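Where Does the Water Go?
A page for curious children, ages 8 to 11
Written by Elias Moussa
Last changed: 12/01/2018

Every morning you open the tap, you wash your face, you brush your teeth, and you spit. The water goes round, makes a small noise, and disappears. Did you ever ask yourself where it goes after this?

When I was small I believed that under our house there was a big lake, and all the water of our family was collecting there. I was worried that one day the lake would be full. My older cousin Karim Hijazi told me there were also fish in it. I believed him for two years.

There is no lake. But there is a long trip, and in this text we will follow it from the beginning to the end.

The hole at the bottom

The trip starts in the drain. A drain is a hole with a pipe under it. Water is heavy, and the Earth pulls on it the same way it pulls on you when you jump from a wall. We call this pull gravity. The water wants to go to the lowest place it can find. The people who make sinks know this, so they make the bottom slope a little toward the drain. If the bottom was completely flat, a small puddle would stay there after every washing.

Sometimes you can see the water turning like a little storm when it goes out. This is called a whirlpool. Some people say that it always turns one way in the north half of the world and the other way in the south half. For a sink at home it is not true. A sink is much too small for this. The water turns left or right depending on how you poured it, on the shape of the sink, and on small movements that were in the water already. Try it a few times and write down what you get.

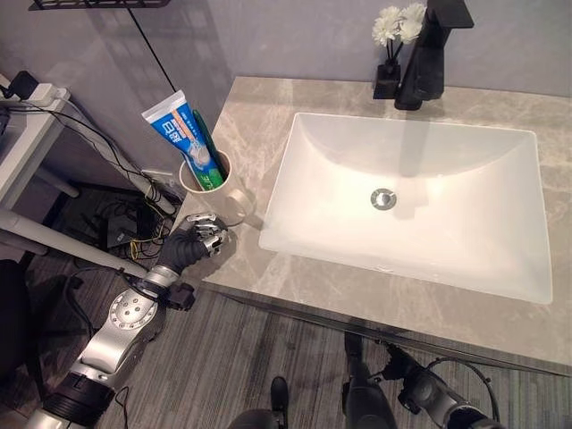
A bathroom sink. The round drain is where our trip begins.

The pipe that is bent like a letter

If somebody at home lets you, open the cabinet under the sink and look with a flashlight. In many homes you will find a pipe that goes down, then up a bit, and then away into the wall. It looks like the letter U, or like a P that fell on its face. Plumbers call it a trap.

Why did they not use a straight pipe? It would be cheaper and easier to clean. The answer is smell. All the drains in your home are connected to bigger pipes, and the air in those pipes smells very bad. With a straight pipe, this air could climb up and come out in your bathroom. But in the bent part there always stays some water. The water closes the pipe like a cork closes a bottle. New water can push through it, but the smelly air cannot pass.

If you go away for a long vacation, the water in the trap can slowly dry out. Then you come home and say "What is this smell?" Run the tap for a short time and the trap is full again.

The trap also catches things. If a ring or a small toy falls in the drain, it often lies in the bent part, and an adult can open the pipe and take it out. Put a bucket under it first. My uncle forgot the bucket and we had to wash the floor of the whole kitchen.

Down through the walls

After the trap, the water goes into a wider pipe which goes down through the building. This one also gets the water from the shower, the washing machine, and yes, the toilet. All of them travel together now.

There is one more part of this pipe that you can look for from the street. Look up at the roofs and maybe you will see a short pipe standing up with no hat on it. It is called a vent. It lets air come into the pipes. To understand why it is needed, take a drinking straw, fill it with water, and keep your finger on the top. The water stays inside! Take away your finger and it falls. Water in a pipe needs air behind it, or it cannot run well. When a vent is blocked, for example by leaves or a bird nest, the drains in the house start to say "glug, glug, glug".

Under the street

Now the water leaves the house. Under the street there is a still bigger pipe, the sewer. You walk over it every day. The round metal lids in the road are doors to the sewer, so that workers can climb down and repair it. They are usually round for a good reason: a round lid cannot fall into its own round hole, whichever way you turn it. A square lid can fall in if you turn it to the corner. You can test this with a piece of cardboard and scissors.

The sewer pipes go downhill, but only very little. If they go down too steep, the water runs away fast and leaves the solid things behind. If they are too flat, everything stays where it is. In places where the land goes up, there are pumps which lift the water to a higher pipe, and from there it can run down again by itself.

In older parts of some cities, the rain from the street goes in the same sewer. On a day with heavy rain the pipes can become too full. In newer parts the rain often has its own pipe and goes directly to a river or the sea, without cleaning. This is why you should not throw paint or oil in the street drain.

The cleaning place

Finally the water arrives at the treatment plant. It is a different kind of plant than the green ones. This plant is a group of buildings and large pools. Last February I visited one in Westard with a school class, and I can tell you that you get used to the smell after 20 minutes. Not every plant works exactly the same, but most of them have these steps.

Step 1. The water goes through metal bars that look like a giant comb. The comb holds back the big things: rags, sticks, plastic, wet wipes. The worker who guided us said the wipes are the worst. On the package it is sometimes written that you can flush them, but they do not fall apart like toilet paper, and they make thick ropes that stop the pumps.

Step 2. The water slows down, and the sand and little stones sink to the bottom.

Step 3. The water goes to a large, quiet pool and rests there for some hours. Heavy dirt sinks. Fat and oil swim up, because they are lighter than water, and a long slow arm pushes them to the side.

Step 4. Now the water looks better but it is still not clean. There is dirt dissolved in it, the same way sugar dissolves in tea, and you cannot catch it with a comb. For this step the plant has millions and millions of workers who never go home. They are bacteria, living things so small that you need a microscope to see them. They eat the dirt! The plant only has to give them air, so there are machines that blow bubbles into the pool. It looks like the water is boiling, but it is not hot.

Step 5. The bacteria sink down in another quiet pool. Some of them are sent back to eat again. At many plants the water is also treated with a special strong light or with chlorine, to kill germs which are left.

After this the water goes out to a river, a lake or the sea. A girl in the class asked if we can drink it now. Usually not yet! Water for drinking is cleaned in another place and tested many times.

And then?

In the river, the sun warms the water, and a part of it goes up in the air as vapor. The vapor becomes clouds. The clouds become rain or snow, and the rain fills the rivers, the lakes, and the wells. From there, people take water, clean it, and send it through pipes to your tap. This big circle is called the water cycle. There is no beginning to it and no end. The water you used for your teeth this morning is very old, older than the dinosaurs.

Try it at home: a small cleaning plant

You need a plastic bottle cut in half (ask an adult to cut), cotton balls, clean sand, small stones, and a glass of water with some garden dirt in it.

Take the cap off. Turn the top half of the bottle with the neck down and put it in the bottom half, like a funnel. Put the cotton in the neck first, then sand, then stones. Pour the dirty water slowly on the top and wait.

What color is the water that comes out? Pour it through a second time and compare. Do not drink it, even if it looks very clear. Your filter has no bacteria workers and cannot take out germs.

What should not go down the drain

Cooking oil. It is liquid in the pan, but in the cold pipe it becomes hard like a candle.
Paint, and medicine that is too old. Ask an adult where your town collects them.
Hair. It makes a net, and the net catches everything else.
Wet wipes, cotton sticks, dental floss.

New words

Drain: the hole where water leaves a sink, a shower or a bath.
Trap: the bent pipe that stays full of water and stops the smell.
Vent: a pipe to the roof that lets air in.
Sewer: the large pipe under the street.
Vapor: water in the form of a gas. You cannot see it.
Bacteria: very small living things. Some make us sick, and many are useful.

Next page: Why is the sea salty?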